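Wrist camera policy: success drops when the plug adapters change color. Is this a method problem or a data problem?

Posted in Manipulation and Learning, by gindon_bench

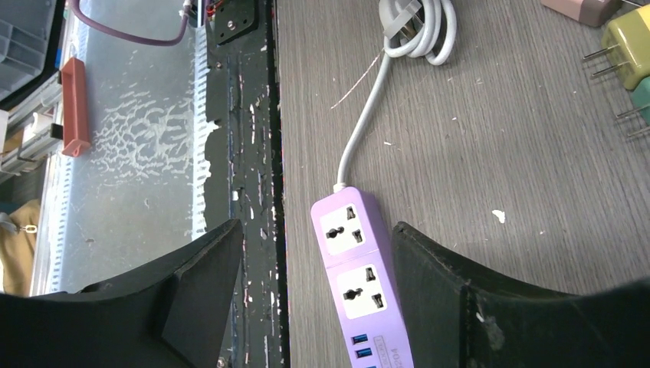
Setup and what was measured

Single arm, parallel gripper, wrist camera only. The task is to pick up a named plug adapter and insert it into a named outlet on a power strip. The strip has universal outlets and USB ports, and it is placed at a new angle for each episode. The image is one wrist view from the task.

Training data is 476 teleoperated episodes. The policy is plain behavior cloning with action chunks and an image encoder that was pretrained elsewhere and fine-tuned here. No force input. I evaluate in blocks of 100 trials.

With adapters in the training colors, the policy inserts in 81 of 100 trials. With adapters of the same shape in colors it has not seen, it inserts in 45 of 100. Most of the lost trials fail at the grasp. The fingers close short of the adapter body or come down on the prongs, and the insertion stage is never reached. When the grasp is good, insertion rates in the two conditions are close.

I tried the color jitter from the Lindthorpe recipe at default strength, and the unseen-color number moved by two trials. The Villanueva write-up reports that a similar gap closed almost completely with jitter alone, on what looks like a comparable task. Before I collect more episodes I would like to know whether I am misreading their result.

luvesa_user_3

Two separate things here.

First, the Villanueva comparison. Their jitter result is for a fixed external camera with the wrist view as a second input. The external view gives the policy a coarse position that does not depend much on the object's color. With the wrist camera alone, the adapter may be at the edge of the view or partly outside it when the approach starts, so the encoder has only a small patch to work with. In that condition I would not expect jitter to carry over.

Second, default jitter is global. It shifts the table, the fingers and the adapter together, so the contrast between adapter and table is mostly preserved. What you changed at test time is the adapter alone. To match that in training you need to recolor the object and leave the rest of the image as it is. We did this with masks:

1. Segment the adapter body in every tenth image and propagate the mask between them.
2. Leave the prongs out of the mask. They are metal in every condition, and recoloring them teaches the policy to ignore the one feature it needs for orientation.
3. Sample hue over the full circle and keep the original shading.
4. Recolor once per episode. Per-image recoloring gave us flicker and worse grasps.
5. Apply it to half the episodes.

We checked 3,000 masks by hand and threw out the ones that leaked onto the fingers. That took an afternoon. Leaked masks are worse than no masks.

Also report the grasp rate and the insertion rate given a good grasp as separate numbers. A single success figure hides where the loss is - your post already shows this.

One more check that costs nothing: how is the target adapter named in the instruction? If it is named by color, the unseen-color condition is also an unseen-word condition, and you are measuring two shifts at once.

benchtop_ok

Get more colors. We had the same thing with mugs and it went away when we bought a bigger set. Didn't need any masks.

tolerance_stack

The previous reply will probably work but does not answer what was asked, which was whether the method or the data is at fault. You can separate them without new episodes.

Freeze the encoder and train a small head to predict the adapter's position in the image, using the training colors only. Test the head on unseen colors. If position error stays low, the encoder has the information and the policy is not using it, so look at the action head and the chunk length. If position error rises by the same kind of margin as your grasp failures, the encoder is the problem and recoloring is the right fix.

Run it on the encoder before and after fine-tuning. In our case the pretrained encoder was fine and fine-tuning had damaged it. Lowering the encoder learning rate by a factor of ten recovered more than half of the gap before any augmentation. I would try that first, as it is one line in the config.

On the numbers: 45 against 81 in blocks of 100 is a real difference. Two trials from jitter is not distinguishable from zero. Repeat the block with the same start poses before you write that jitter has no effect.

gindon_bench

The instructions do name the adapters by color, so the two shifts are mixed. I will rerun with position words ("left adapter", "far adapter") and fixed start poses, then do the head test on both encoders. Masks after that if they are still needed.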